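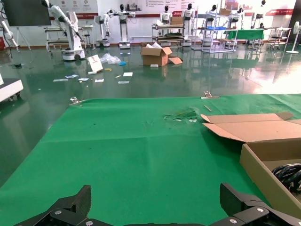
Sylvie Cormier

Saturday, and I had the rule book memorized! Rule 2: hands off until the arm parks.

"Who wrote 412 rules?" Desjardins asked.

"Someone who loved arms," I said.

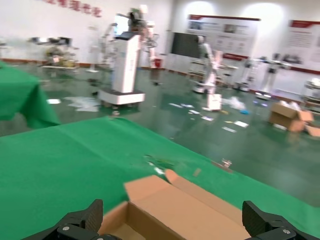 I loved Rule 304 best: say aloud what you expect before you press start. "The box stays open," I told Desjardins. "The flap stays up."

He grinned and pressed.

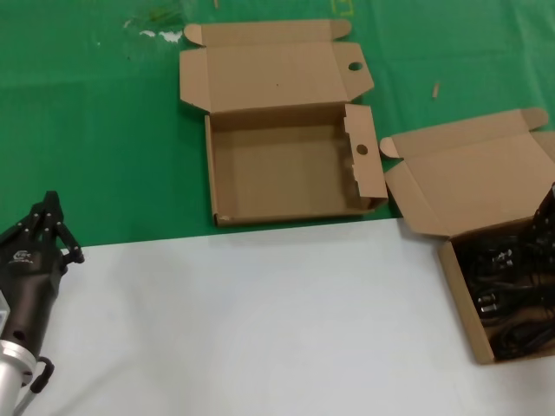
"Now you say one," I said, and he did, loudly!

Comments

Hillska: More of these two, please!

Jiltside: Rule 304 is going on my wall.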